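# Recording sessions at Horncombe: common questions

**Do I need any experience?**

No. Most new operators spend their first two sessions on small objects before they move on to furniture.

**How do I control the robot?**

You sit at the desk and move a pair of lightweight handles. The arms copy what your hands do. For short corrections you can also hold an arm at the wrist and guide it yourself, but press the green pedal first – the joints stay stiff until you do.

**How long is one recording?**

Up to 900 frames. If you run over, the file is still saved but goes into the "long" folder, and Pentti Kinnunen decides whether to keep it.

**What does the chair task involve?**

Both grippers have to be on the chair before you try to turn it. Use one on the seat and the other at a corner, close to a leg. Move slowly and keep the two handles level with each other. 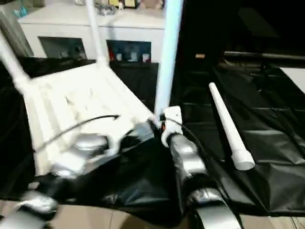
*Chair task: one gripper against the seat, the other at the corner by the leg.*

**I dropped the object. Should I stop?**

Carry on if you can reach it. Recoveries are useful to us. Mark the attempt "R" on the sheet.

**Can I delete a bad attempt?**

Please don't. Mark it "X" and start the next one. Kekgate attempts use the same letters, Skavham ones don't yet.

**How many attempts make a full set?**

The chair set is 800 across all operators. You will be given 7 per session.

**Who do I tell if a handle drifts?**

Pentti, or leave a note in the Oksanen log with the handle number.

Last changed 26th February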